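Reset rules for sim pick and place tasks – what do you all enforce?
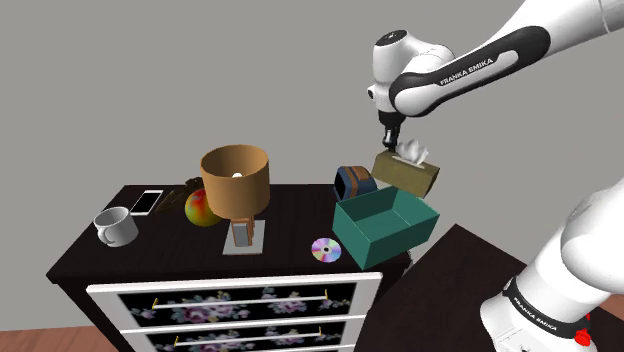
cellwright
Posted Friday, December 19, 2025

We're rewriting the house rules for our simulated tabletop tasks and I'd like to hear what other people hold to before I send ours around. Single arm, parallel gripper, household objects on furniture. The task family I'm worried about is clearing and rearranging, where the arm picks one thing out of a cluttered surface and puts it somewhere else.

Our current rules fit on 2 pages and most of them were written in September by whoever was annoyed that day. The short version:

Every object has to be settled before the first command is sent. Settled means the physics has run with no arm motion until nothing moves above a threshold.

No object may start in contact with the arm.

Target object must be reachable from the home pose without the elbow touching the furniture.

Any object that ends up on the floor fails the episode, even if it wasn't the target.

Soft-looking items are rigid bodies unless the task says otherwise. A tissue box is a box. The tissue sticking out of it is part of the collision mesh or it isn't, and the asset card has to say which.

The last one is where the arguments are. We had 228 episodes thrown out of the Vusside batch because the fingers closed through the tissue and one reviewer called it a bad grasp and another one called it fine.

torque_limit_tom
Reply to cellwright

Fingers through a visual mesh is fine if the card says visual only. You can't fail an episode over something the physics doesn't know about. What I would fail is a grasp where the pads only overlap the top edge of the box and it hangs tilted. Sim friction will hold that all day and real cardboard won't.

We require pad overlap of at least a third of pad height on anything boxy. It's a dumb rule and it catches most of the bad ones.

marlpit
Reply to torque_limit_tom

Disagree on the first part. If the data is going to be used to train anything with cameras, the picture is what matters. The policy sees fingers going through paper and learns that paper isn't there. Either give the tissue a collision shape, or drop it from the asset.

torque_limit_tom
Reply to marlpit

On a real box the fingers would go through the tissue too. They'd squash it. A rigid collision shape on a tissue is worse than none, you get the gripper bouncing off a piece of paper like it's a rock.

marlpit
Reply to torque_limit_tom

OK, fair on the rigid shape. Then drop it.

cellwright

Dropping it is on the table, but the people who want variety in the assets will complain. They already complained when I pulled the crumpled bag.

hexkey_22

We run the Iglesias setup, same arm as you I think. Couple of things from our list that aren't on yours.

1. Edge clearance. Nothing that isn't the target may start with its center of mass closer than 4 cm to an edge. If you want overhang, it goes in a separate split with its own name. Boxes and trays sticking out past the side of a dresser look natural, but then the arm brushes one on the way by, it drops, and your floor rule kills an episode where the pick itself was good.

2. Tipped objects are allowed but they have to be declared. A mug on its side is a different task from a mug upright. If your spawner drops things from a height and lets them land however, you have to check the final pose and write it in the metadata. Don't write what the spawner intended.

3. Thin flat things (phones, discs, cards) can be clutter. They can't be targets for a parallel gripper unless there's a push-to-edge step in the task definition. People keep sneaking them in and then success is near zero and they blame the controller.

4. Lamps are furniture. If it has a shade and a base, bolt it to the surface. We went back and forth on this for weeks.

cellwright
Reply to hexkey_22

Number 1 I'm copying as is, thanks. How do you handle the center of mass on open boxes? Ours come out of the converter with the mass computed as if the box was solid.

hexkey_22
Reply to cellwright

That's a converter bug, fix it there. We recompute from the wall thickness and store it on the card. Any card with the mass field set to "auto" gets rejected at check-in.

quietservo

I don't agree with bolting the lamps. A lamp is the most useful thing on the table for testing whether the planner leaves enough room. Short stem, light shade hanging out over the base. If it's bolted the arm can lean on it and you'll never find out. We count any contact above a small force as a violation, and whether it moved doesn't come into it.

hexkey_22
Reply to quietservo

If you log contact force then you don't need it free to move. Bolt it and log the force. Same information, and you don't get a lamp rolling around taking everything else with it.

quietservo
Reply to hexkey_22

Not the same. Force on a fixed body reads way higher than force on one that gives. You'll flag light brushes that would have been harmless.

hexkey_22
Reply to quietservo

Then set the threshold for fixed bodies. I'm okay with light brushes getting flagged. In a real cell I don't want the arm touching anything that isn't the target.

dunmore_bay

Different angle. I come from the industrial side and what strikes me in these threads is that all the rules are about the objects and hardly any are about the arm. Where's your speed cap? Where's the joint margin? If the demos are going to end up on hardware, I'd want at minimum:

Lower speed cap when carrying than when empty.
Lift straight up until the load clears the tallest neighbor, then move sideways.
No lateral travel over anything breakable if a path around exists.
Joint margins written down as a number, checked on every step and not just at the end.
The stop condition tested in sim too. Trigger it mid carry and see what the controller does with the load.

The last one takes ten minutes to set up and I've met exactly one team that did it.

cellwright
Reply to dunmore_bay

We have a speed cap but it's the same loaded or empty. The stop test we don't have. What do you count as a pass? Hold position with the gripper closed?

dunmore_bay
Reply to cellwright

Hold, gripper stays closed, no drift, and it has to be able to resume or retreat from there. If it opens on stop that's a fail, whatever is in it.

marlpit
Reply to dunmore_bay

"Lift straight up" is going to make every trajectory look identical. We had that rule on the Fiser project and the policy trained on it couldn't do anything under a shelf.

dunmore_bay
Reply to marlpit

Then write the exception for shelves. On an open surface with a wall behind it I don't see the need for anything cleverer.

marlpit
Reply to dunmore_bay

The wall is part of my problem with it. Furniture pushed against the wall, base off to one side, the arm is already reaching over and folding down. Straight up from there puts some joints close to their limits before you've cleared anything. Your joint margin rule and your lift rule fight each other for any object at the back.

dunmore_bay
Reply to marlpit

Good point. I'd let the margin rule win and move the base. Base placement should be in the document too, come to think of it. Most people set it once and forget it.

torque_limit_tom

On reviewers disagreeing, since that's what started this – have you tried having them score 22 of the same episodes blind and comparing? We do it each time the rules change. If they don't match, the rule is written badly and we rewrite it before anybody touches the real batch. Saved us a lot of rework on Biltesness.

cellwright
Reply to torque_limit_tom

No, and we should. Right now the reviewers see each other's notes.

torque_limit_tom
Reply to cellwright

Turn that off first.

cellwright

Where I've landed for the draft, shout if you see a hole:

Visual-only parts are listed on the asset card and fingers may pass through them. Tissue boxes get two variants, with and without the tissue, and the split name says which.
Pad overlap minimum, a third of pad height.
4 cm edge clearance for non-targets, overhang in its own split.
Final pose written to metadata after settling.
No flat targets without a push step.
Lamps fixed, contact force logged, threshold still to be decided.
Separate loaded and empty speed caps.
Joint margin checked on every step, base pose recorded per scene.
Stop test mid carry, gripper must stay closed.
Blind scoring before any rule goes live.

Lift rule is left out until I've looked at how bad the back row is.

quietservo
Reply to cellwright

Still wrong about lamps. Rest looks fine.

hexkey_22
Reply to cellwright

Add asset card version to the episode metadata. When somebody fixes a mass later you'll want to know which episodes used the old one. Also decide what happens to the 228. If the new rule says visual-only is okay, some of those should come back in.

cellwright
Reply to hexkey_22

Will add the version. The 228 get rescored under the new rules in January, blind this time.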